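Chapter 5
Hunt Groups, Queues, and the Art of Keeping Callers Company
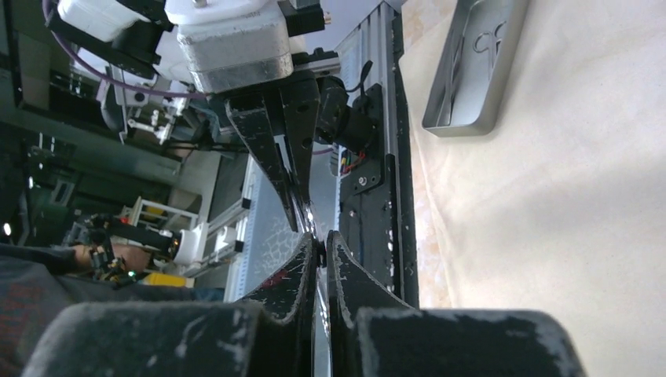
Figure 5.1 Two pairs of black gripper fingers, tip to tip.

When Tania Kumarasinghe took over the phones at Trakside, a company that rents out folding bleachers and portable fencing, she inherited a system that did one thing. A call came in, and every desk phone in the office rang at once. Whoever was closest, or least busy, or simply most bothered by the noise, picked it up. For a long while this suited everybody well enough, and if you have ever worked in a small office you will probably remember it with a certain fondness. Then one February the company opened a second location, the call volume climbed, and people in the back office began unplugging their phones so they could think.

We will come back to Tania and her phones several times before this chapter is over, and I hope you will grow as attached to them as I have. Her problem is one that nearly every phone administrator meets sooner or later: there are more calls than there are free hands, and something has to decide who waits, how long, and for whom. In Chapter 4 we followed a single call from the carrier's line to a single extension. Now we are going to let the calls pile up a little and see what the system can do about it.

There are 2 tools we will spend most of our time on, the hunt group and the queue. Students mix them up all the time (I did too, for longer than I care to say), and it doesn't help that some vendors use the words as though they were the same thing. A hunt group is a list of extensions together with a rule for trying them. The call arrives, the system works its way through the list, and if no one picks up, the call goes wherever you have told it to go, usually to voicemail. A queue is a place where calls can wait. It has its own memory. It knows which call came first, how long that caller has been holding, and which agents are signed in and ready. A hunt group asks "Who can take this?" and gives up fairly soon. A queue is willing to keep asking.

You can run a perfectly happy office on hunt groups alone, and I would encourage you to start there if you are building your first system. They are easy to set up and easy to explain to the people who will be using them. In the first half of the chapter we will build one at extension 326 on the practice server, give it four members, and try out the ring orders one after another: all at once, top down, round robin, and longest idle. Please do the exercises with real handsets if your lab has them. Reading about round robin is a bit like reading about swimming, and you will understand the timing much better once you have stood there waiting for the next phone to ring.

The second half turns to queues, and this is where things get interesting – and also where people tend to get carried away. A queue can play music, announce a caller's place in line, offer to call back, and move an impatient caller somewhere else after a set time. Each of those settings changes how the wait feels to the person on the other end. Iresha Bhuiyan, who kindly let me sit in her call room at Gelska for several mornings, once turned on every announcement her software offered. Callers heard a recorded voice every few seconds, and many of them took each break in the music for a live person and started talking to it. She turned most of them off again before lunch.

Before you begin, you should be comfortable with the following:

Creating an extension and registering a phone to it
Reading a simple dial plan from top to bottom
Recording a greeting and assigning it to an extension
Setting up a voicemail box

If any of those feels shaky, go back and spend an hour with the review problems at the end of Chapter 4. You'll be glad you did!

Key terms in this chapter: hunt group, ring order, queue, agent, wrap-up time, overflow, abandoned call.

5.1 What Happens When Everyone Is Busy

Let's begin with the plainest case. Shanthi has the only phone at the front counter, and she is already talking to a customer when a second call arrives.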